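Skudovham Laundry Cell: Progress Report to the Donidura Fund
November 19, 2023
Prepared by Omar Geagea, with corrections from Jiahui Gu

Where the money went

You asked for a report on how the cell is being kept running, as distinct from what it might one day achieve. Most of this quarter's spending went on the hands. A smaller share went on cables, and a share I would prefer to be smaller still went on shipping the left hand to Nirnis and back, twice, the first time without its mounting screws.

The cell has the same purpose it had in the proposal. A two-armed robot takes garments and towels out of a bin, one at a time, and holds each up long enough for the next step to make a decision about it. Picking up a shirt remains a surprisingly good way to find out which finger is out of adjustment.

The left hand

In October the left hand began letting go of things. It closed, reported that it was closed, and dropped the towel. Chang-ho Han spent three days on the software before Pichit Tanasarn took the cover off and found a slack tendon on the index finger. Chang-ho has asked me to note that the software is also better now.

Nirnis replaced the tendon and returned the hand with a new default tension, which was too high for our purposes. It held a towel very well and would not give it back. Pichit has since written down our own settings for both hands and taped them inside the tool cabinet door, where the previous settings should have been. We now check tendon tension every 400 grasps. The old interval was "when it seems off."

From the return of the hand to the close of this reporting period we logged 2621 grasp attempts, of which 2589 ended with the cloth in the air and under control. The failures were mostly thin dark fabric lying bunched at the bottom of the bin, where the fingertips tend to close on a fold and slide off it. The remainder were mine, from an afternoon when I had the bin in the wrong place.

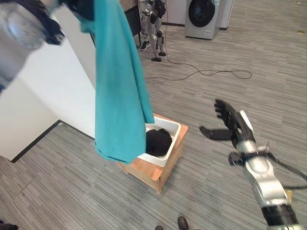
Bin position turns out to deserve its own line in the setup sheet. The arms are calibrated to a known height and a known distance, and for most of the summer we achieved both by eye. Jiahui now sets the bin against a paper template before each run and takes the template away again. This costs a minute and has removed the largest single source of arguments in the room. The proposal budgeted for an adjustable fixture from Villaseñor. It has been quoted, requoted and promised, and we have stopped planning around it.

Cables

The wrist cable on the right arm was rerouted in October after it began to catch at full extension. The original route followed the manufacturer's drawing, which seems to assume that the arm will never be asked to reach for anything on its far side. Isauro Ayala moved the clip back along the forearm and left more slack at the joint. We had two communication dropouts in the week before the change and have had none since. I am told that this is not yet statistics.

Floor cables are the less glamorous problem. Carpet is kind to dropped screws only in the sense that it keeps them. It also gives a cable nothing to run in, and the covers we bought curl up at the ends. Isauro has a flatter type on order. In the meantime, whoever starts a session walks the cable run first and initials the sheet. The initials so far are almost all Isauro's, a matter we are addressing.

Daily care

The start-up routine is now one page, reduced from four. Wipe the fingertips, since lint builds up on the pads and grip falls off by the end of a long session. Open and close each hand with nothing in it. Run the wrist through its range and listen. Check the emergency stop by pressing it, a step that had somehow become optional.

Calibration drift in the left arm is still with us. It is small in the morning and less small after lunch, and Chang-ho suspects the elbow joint as it warms up. We have ordered a temperature sensor.

Budget and requests

We have $838 left in the parts line. One replacement set of fingertip pads will use nearly all of it. We would like permission to move the unspent Villaseñor fixture money into spares, chiefly tendons and a second wrist cable. Isauro has the itemized list and will send it separately, with the shipping costs shown this time.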